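4.2 The top shelf and what is allowed to live there

We had expected, when we began visiting rooms in Skiststead and Prudimthorpe, that most of our notes would be about cupboards. Cupboards are where the older writing on household storage tends to look, and our own diary form (the Shehu form, which readers will remember from Section 3) gives them a whole page to themselves. What people wanted to talk about, though, was the open shelf. Of the 620 diary entries we kept for analysis, those about open shelving were by a good margin the longest and the most heartfelt, and several ran over onto the back of the sheet.

An open wire shelf hides very little. Whatever is put on it can be seen from the doorway, and often from below as well, and this seems to make people rather choosy about the highest level. Again and again we found the lower shelves packed while the top one held a single thing, usually something with a bit of pattern or a nice handle to it. Figure 1 gives a typical case: one woven basket, cream or beige and dotted with black, has the top of a black wire unit, and the assorted items are crowded together on the level below.

Figure 1. Black wire shelving against a white wall, with a dotted basket on the top shelf.
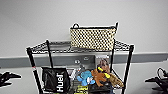
One diarist wrote to us that she could never bring herself to fill a top shelf, however short of room she was, as it would feel like wearing a coat indoors, and she wondered whether we had met anybody else who felt the same. We had, and quite a few of them. The feeling was common enough that we gave it its own code in the analysis, "kept clear", and we are grateful to her for putting it so much better than our coding sheet does.

It would be a mistake to read all this simply as a wish to look tidy. When we asked what a basket on a high shelf was for, the answers wandered pleasantly. Some held post, some held scarves, and in 11 rooms the basket was said to hold nothing at all and to be there for the look of it. Bags were another matter. A soft bag slumps, and our diarists mostly preferred to tuck theirs in low down, beside a post or between two firmer neighbours, where it would be held up a little. Figure 2 shows this arrangement, with a black bag with white lettering running up its side at the left of the crowded lower level and the stiffer-looking basket given the top shelf.

Figure 2. Basket above, bag below.
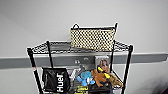 Plindmont Papers in Domestic Storage, Vol. 11, p. 63

4.3 Small things and the edges of boxes

From shelves we come down to the smallest class of belongings in the study, the ones that are taken off or emptied out of a pocket several times a day: keys, rings, watches, hair ties, the odd coin. The form has no page for these at all, which we now regret, and the material below comes almost entirely from the free-writing space at the end. Even so, 89 entries dealt with them.

The pattern we noticed was that small things seldom went into a container when they were first put down. They went next to it. A dish for keys would have the keys beside it, and a box would collect its little crowd along the outside edge – close enough, one supposes, to count as put away in the mind of the person walking off. The smartwatch in Figure 3, with its gold mesh band resting against the outer lip of an open white box, lies in just this kind of spot.

Figure 3. A watch at the edge of an open box.

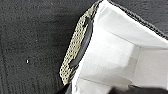
Diarists gave two sorts of explanation for stopping at the edge. The first was about finding the thing again: a deep box swallows a ring, and having once tipped out a whole drawer on a Monday morning, people were in no hurry to repeat it. The second was harder to pin down and had to do with the thing not being finished with. A watch taken off for the washing-up is going back on in ten minutes, or so its owner believes, and to place it properly inside something would be to say that the day was over.

We were fond of this second explanation and had to be careful not to lean on it too hard, particularly as it came up more often in Prudimthorpe, where the diaries were filled in at bedtime, than in Skiststead, where most were done over breakfast. A person writing late may well be more inclined to think about endings. We return to the matter of diary times in Section 5, together with the three households that changed their shelving halfway through and very kindly kept writing.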